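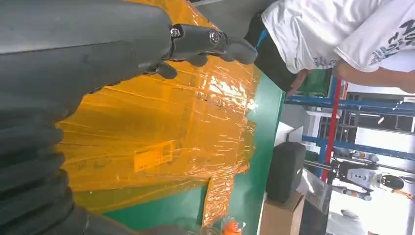

The rulebook for the bottle bench at Rulier runs to 51 pages, and the part that matters most is about tape.

I had gone to Hudow in May expecting to be lectured on machine ethics. Liviu Radu, who wrote most of the rulebook, wanted to talk about wrinkles. A gripper slides across a smooth surface, he told me, and then it meets a crease and stops, and the arm behind it doesn't know that it has stopped and keeps pushing. Rule 14 therefore requires anything wrapped, taped or covered in film to be checked before each session by a person running a bare palm over it. A crease is allowed. A crease that catches a fingernail is a "defect" and gets written up.

"People ask me where the rule about not hurting anybody is," Radu said. "It's page two. It took an afternoon. Tape took us all winter."

Rulier writes house rules for companies that want two-armed robots handling ordinary goods near ordinary people. The published safety standards tell you plenty about force and fencing. They are quieter on what to do when a bottle goes over on its side, and bottles do this constantly.

The answer is Rule 22. A bottle lying down is to be treated as a bottle lying down. I read this several times. It means the robot may not be told to behave as though the bottle were upright, and the operator may not reach in and stand it up to save everybody some time. You would think adults could be trusted with this. Nelu Onu, who ran the benches at Tremblay before coming here, assured me they could not.

"I was the worst," he said. "You see it lying there and your hand just goes."

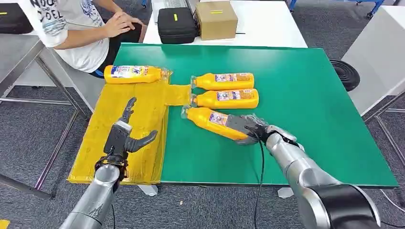

Which brings us to sitting. Under Rule 9, the person minding the bench may sit, but only where both arms can be seen, and hands stay off the table while either arm is powered. The first draft said "seated attentively." Two months of argument followed over whether attention could be audited, and the word was dropped. The new draft says "seated."

Clalta, a bottling client, sent back 1733 comments on that draft, a good number of them about commas. Radu answered them all in a spreadsheet he offered to show me, and then did show me. Row 3012 – the replies have rows of their own – concerns whether a gripper holding nothing counts as idle. It does not. An empty hand is a hand about to do something, so it gets the same clearance as a full one.

I have thought about that one more than I'd like to. It is a decent rule for kitchens, too, and for most family gatherings.

The next edition is due before winter. Onu is lobbying for fewer pages. Radu has started a section on lids.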